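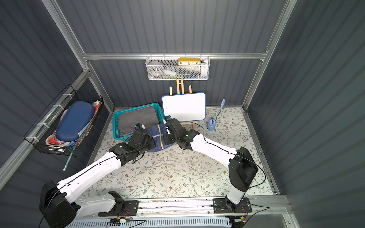 Kirstin Swanson would like people to stop apologizing for the state of the clothes they bring in. Wrinkled is fine, she told neighbors at the Surcombe clothing exchange, and so is a missing button, as long as the thing is clean and somebody could wear it.

The exchange reopened on May 1, 2021, after being closed since December. It took in 896 pieces of clothing and household cloth on its first day back, and 476 of them had gone to new homes by closing time. The rest will be sorted, folded and put out again at the next session.

Clothes are handed over at the Ogilvie Street door, where they are checked for stains and broken zippers. From there they go to a folding table, then into plastic laundry baskets by type. Pants and work clothes make up one group, plain shirts and tops another, and flat pieces such as sheets and table linen a third. Children's clothes are kept apart and marked by size. 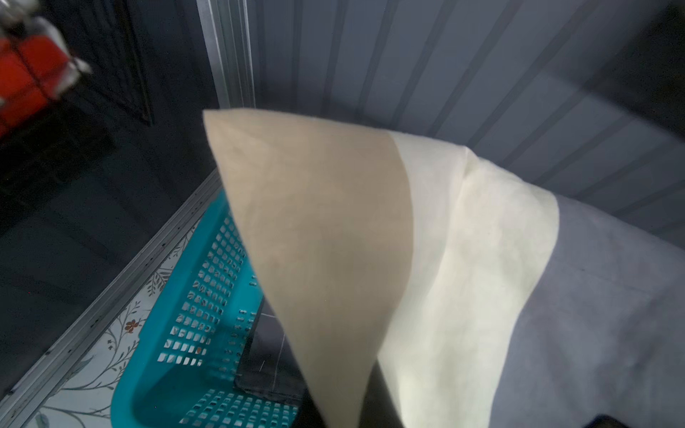 Flat pieces are the slowest to deal with. A big sheet takes two people to fold well, and many come in without a label, so the size has to be worked out with a tape measure before the sheet can go on the shelf. Fraser Strachan, who runs the linen shelf, has asked people to pin a note with the bed size to each sheet before they bring it. Pillowcases should be tied together in pairs.
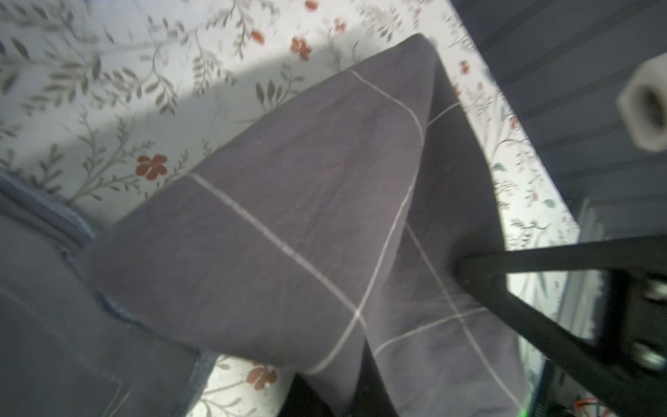
Dark cloth will be folded on a light surface from now on. Effie Chisholm asked for the change after several black and gray items went out in the past with lint or small holes that had been missed under the hall lights. On a white tablecloth with vines and rust-red flowers, a charcoal cloth stands out well, right down to the thin pale lines of its windowpane grid. Chisholm said she would like a second light cloth for the other table if anyone has one to spare.

The exchange still can't take shoes, pillows, comforters or anything with a strong smell of smoke. Coats are welcome all year. Each household may take up to 7 items per visit, and there is no need to bring something in order to take something.

Money for new shelves is also coming along. The group has raised $1,176, and Bestby Hardware has offered to cut the boards at no charge. Ruairi MacRitchie is collecting measurements for the back wall and hopes to have the shelves up before the winter coats arrive.
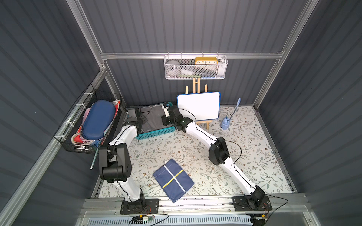
Navy cloth with yellow stripes, folded, and the teal basket at the back.

Drop-off hours are posted on the Ogilvie Street door. Anyone who can spend an hour folding should leave a name and phone number with Lovisa Halvorsen at the front desk.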